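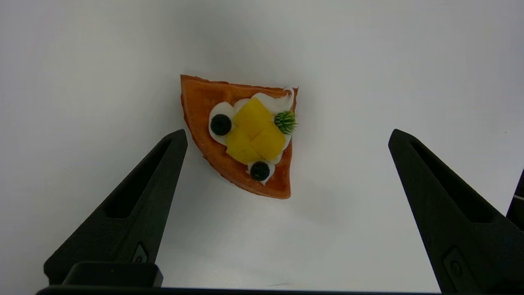
I went to teachers' college for 4 years and not one lecturer ever told us where teachers' colleges came from. I had to find that out later, in my own kitchen, at an hour when I should've been marking. So forgive me if I get a bit worked up here.

My gripe this time is the school bell, and the timetable hanging off it. Everybody's heard the story that bells were put in to train kids for the factory. I believed it for years, I repeated it at parties (sorry, everyone), and then I went looking for the proof and came home with very little. Bells were in churches and monasteries and on farms long before any mill had one. A bell is what you use when people don't own watches!

But I don't think that lets the timetable off the hook. At Clestow, where I taught until August, we had 767 students and every one of them got up and moved when the buzzer went, whether they'd finished a thought or not. I had a Year 9 class halfway through the best argument about land rights I've ever heard from teenagers, and off they trotted to woodwork. You can't tell me that's organised around learning. It's organised around rooms. 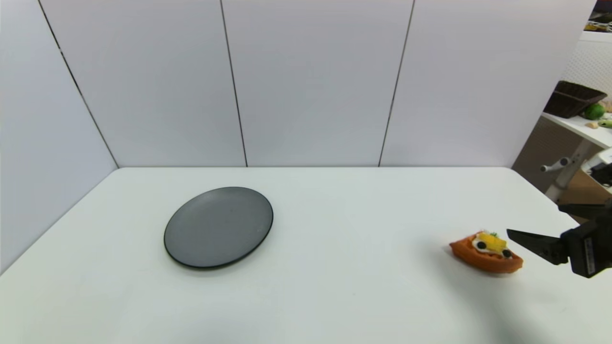

A plate on a white table.

The usual answer is that you can't run a big school any other way, and I have some sympathy. Venov High tried long blocks, two in the morning and one after lunch, and the staff were split down the middle. The maths teachers hated it. The art teachers wanted to frame the timetable and hang it in the foyer. What I noticed when I visited was how quiet the corridors were – and how the kids kept talking about the last lesson on their way to lunch.

My own view is that the factory story has done us harm because it's so satisfying. It gives you a villain and you can stop reading. The real history is a muddle of inspectors, cheap buildings and somebody copying whatever the next district did, and a muddle can be changed a lot more easily than a plot.
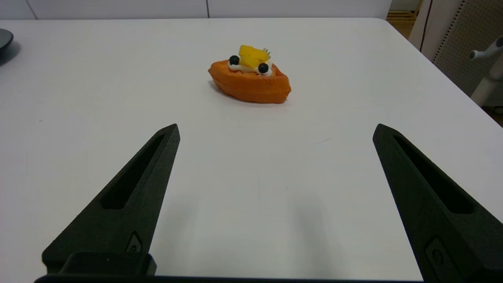
Sachiko Koyama wrote back to say I was being far too kind to the inspectors, and that the old reports she's read are full of men who timed lessons with a watch in hand and marked teachers down for running over. She'd keep the bell and sack the timetable. I'd do it the other way around, but I'd like to read those reports first.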